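**Bogdan's second kitchen**

Cllr Viorica Bogdan, who wants a cap on members' housing allowances, has claimed 948 a month for a flat in Ernby since March. Her own house is 38 minutes away by train.

She told us the flat is "for late votes". The council has held 33 meetings in that time, and we could find few that ran past nine. Her rival, Lucian Bălan, calls it a scandal, though he backed the same allowance last year.

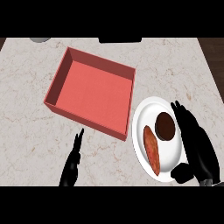

*Marble worktop, computer-generated view.*

Both have been asked for receipts. Neither has sent any.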